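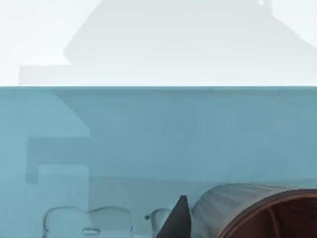
Last updated: Saturday, October 5, 2019

I finished the third season of Kristiansen last week and I have been thinking about the second-in-command.

For anyone who hasn't watched it, the show is set at a shipping company in a small port town. Old Kristiansen dies in the first episode and his two children fight over who gets to run the place. Most of what people write about it is about the children. They shout a lot and they get the good coats. I find them the least interesting people in the building.

The one I keep watching is the operations manager, Voltton. He has worked there for 41 years. He gets maybe five minutes in an episode, and in most of them he is on the phone with a captain or standing in a hallway while someone more important talks. But if you follow only his scenes, you get a different show, and I think a better one about how workplaces run.

Take the storm episode in season two. The daughter calls a meeting to decide whether the ships should leave. She asks everyone for an opinion, which she has been told good leaders do. By the time she gets to Voltton, he has already called the port and told the crews to stay put. He doesn't say so. He lets her reach the same decision and then says, "I'll let them know."

I went back and forth on that scene. My friend Walter Huanca thinks it's the best moment in the series, because Voltton protects the crews and protects her at the same time. I agree about the crews. I'm less sure about her. She walks out of that room believing her meeting worked. In season three she calls the same kind of meeting with Voltton out sick, and it goes very badly. She had three months to learn how the decision gets made and he never showed her.

I worked under someone like that once, at a parts distributor. Tormod Blomqvist ran the warehouse and I was his assistant. He was kind and very good at the job. If I made a mistake on an order, he fixed it before the truck left and I'd hear about it weeks later, if at all. I thought I was doing well. Then he retired in January and I found out how many things I had been getting wrong. It took me most of that year to catch up. I still liked him. I would have liked a few hard conversations too.

The son has the opposite problem. When he takes over the Grirkon contract, he corrects people in front of everyone, down to how they fold the paperwork. The writers clearly want us to dislike him, and I do. But his team is the only one that knows the contract when the lawyers show up. I don't think that makes him a good boss. Two of them quit in the next episode. It did make me wonder if the show knows it gave him that point.

The finale runs 79 minutes and could have lost a lot of them. The boardroom vote goes on forever and I guessed the result early. The part I liked is near the end, when Voltton hands the daughter his notebook with all the captains' home numbers in it. She asks why he never gave it to her before. He says she never asked, and she tells him that isn't good enough. It's the first time anyone on the show has been annoyed with him, and he looks like he agrees.

I don't know if there will be a fourth season. I'm going to start Stostis next, which Walter has been after me to watch. He says it's slow until the third episode.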